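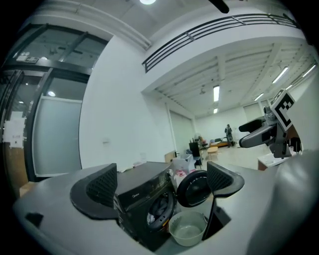
Toy washing machine, door open, with a small green basin in front.

Tundier Helpdesk -- Appliances and plumbing
Subject: Sedar washer stops before spin with code E18, water left in drum
Site: Taltholm, ground floor utility room
Raised by: Joaquim Arruda
Priority: Normal
Status: Closed

Original report

The washing machine in the utility room stops before the final spin and shows E18. There is water left in the bottom of the drum and the door stays locked until I turn the machine off at the wall and wait. It has done this on the cotton wash and on the mixed wash. The quick wash got to the end once but the clothes came out much wetter than usual.

The machine is a Sedar front loader and it was here when I moved in. I don't have the manual. The sink next to it shares the same waste pipe and seems to drain normally, though I only use it for rinsing things.

I have switched it off and on again. I have also run it empty, and it still stopped with E18.

Reply from support, Monday, 09:20

Thank you for the details. On this range E18 means the machine tried to pump out and the water level did not fall in the time allowed. It can be the filter, the pump, the drain hose or the waste pipe. Please start with the filter.

Switch off at the wall and turn off the water tap. Leave it until the water inside is cool if you have just run a hot wash. Open the small flap at the bottom right of the machine. There should be a short rubber tube behind it with a plug in the end. Drain through that into a shallow tray first, then unscrew the round filter slowly. Have towels down. Check the hole behind the filter as well as the filter itself, and see if the small plastic blades at the back turn. They should move in jerks and not spin freely.

Let us know what you find.

Reply from Joaquim Arruda, Monday, 13:05

Drained it. It took a lot of trips to the sink with a roasting tin. The filter had fluff on it, a hair grip and 4 coins. Cleaned it under the tap and put it back. The blades behind it turn in jerks as you said.

Ran a rinse and spin with nothing in it and it finished. Ran a full cotton wash after that and it stopped with E18 again. So it is better than it was but not fixed.

One other thing. When it pumps out I can hear it gurgling in the sink. I don't remember it doing that before, but I may not have been standing next to it.

Reply from support, Monday, 15:40

The gurgling is useful. With the filter clear and the pump blades moving as they should, we would look at the hose and the pipe next.

1. Pull the machine forward far enough to see the drain hose along its whole length. Look for a kink, especially where it goes behind the worktop support.
2. Check how far the hose goes into the standpipe. It should go in a hand's length and be held by the clip. If it is pushed right down it can siphon or block itself against the bend.
3. Take the hose out of the standpipe, hold it in a bucket, and run the drain programme. Stand by to stop it, as it will fill the bucket quickly.

If it pumps strongly into the bucket, the fault is in the waste pipe. If it only dribbles, the fault is in the hose or the pump.

Please don't put drain cleaner through the machine itself.

Reply from Joaquim Arruda, 18:50

Did all three.

No kink. The hose was pushed a long way down the standpipe and there was no clip. I pulled it up and tied it with a cable tie for now.

Bucket test: very strong flow, I had to stop it twice to empty the bucket. So the pump looks fine to me.

Put the hose back at the right height and ran a cotton wash. This time it did not stop with E18, but water came up out of the top of the standpipe and over the floor. Not a flood, but enough to need both bath towels. I have stopped using it.

Internal note

Pump and hose ruled out by the bucket test. Overflow at the standpipe once the hose was raised -- partial blockage downstream of the sink tee. With the hose pushed right in, the water was held back and the machine timed out. Passed to Bataineh for a pipe visit. Customer told not to use the washer. Sink is fine for small amounts.

Visit note from Bataineh

Attended and gained access through the side door. Took the trap off under the sink and found it clean. Rodded the horizontal run towards the outside wall and met a soft blockage past the second elbow. Removed a plug of fluff and hardened powder. The run was also nearly level where a bracket had come away from the wall, so waste was sitting in it. Refixed the bracket with new plugs and restored the fall. Fitted a proper hose clip at the standpipe.

Tested with the sink full and the washer pumping out together. No backing up, no gurgle. Ran a full cotton wash to the end and checked joints for leaks. All dry.

The service menu shows just over 3,000 cycles. Door seal is worn at the lower edge but not leaking. No action taken on that.

Time on site: 2 hours.

Reply from Joaquim Arruda

It has been fine since the visit, four washes including bedding. No code and the clothes come out as they used to. Is there anything I should be doing with the powder? I have been using a full scoop every time.

Reply from support

Half a scoop is enough for a normal load unless it is very dirty. Run a hot empty wash once a month and clean the filter at the same time. If E18 comes back, do the bucket test first and reply to this ticket with the result -- it will reopen with the history attached.

Closing code: waste pipe, partial blockage and poor fall
Parts used: hose clip, wall plugs
Follow-up: door seal to be looked at on the October visit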